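The Second Life of Navy Blue
Clothing repair returns to the Oston reading rooms

The Oston Clothing Exchange was established to keep wearable garments in use within the district. It receives donations each Sunday, and in October it took in 66 bags, most of them coats and lined jackets. Every item is opened out and examined before it is priced, mended or passed on for rags.

Thin synthetic fabrics take the longest. They crease readily and slip when handled, and a fault in the lining is easily missed until the cloth is folded back and the pale side shows.
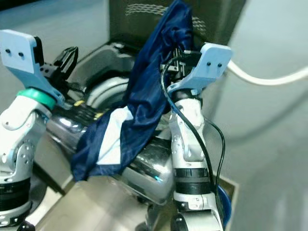 Sorting by cloth

Heledd Powell, who drew up the present sorting rules, asks that garments be grouped by fabric first and by size afterwards. Woollens go to the mending table. Synthetics are shaken out, checked at the seams and hung for a day – two if they have been stored in a loft.
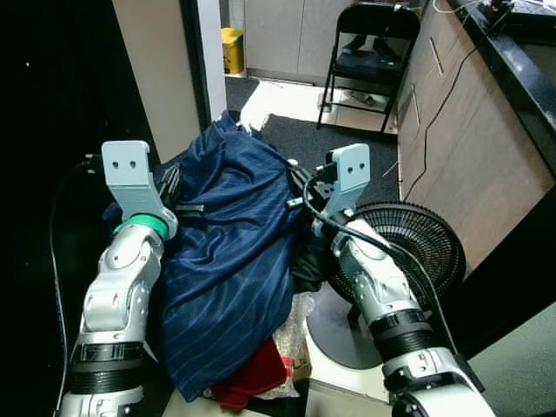
Donors are asked to empty pockets and remove packaging before they arrive. The request is printed on the Exchange's leaflet and is widely ignored. A navy pinstripe may come to the sorters in a heap, with something red beneath it and a crinkled plastic bag alongside, and each must be separated before any judgement can be made on the cloth. Glenys Meredith estimates that this work takes up a third of every session.

Garments accepted for sale are priced between £3 and £16. Formal wear is held back for the spring, when demand from school leavers is strongest.

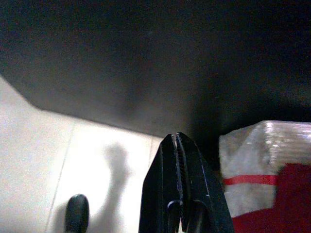 Jessie Rutherford

The floor is swept before each session so that pale linings may be laid out at full length. Mending classes resume in the new year, with 36 places offered on two evenings. Applications should be made in person at the Feven Street entrance.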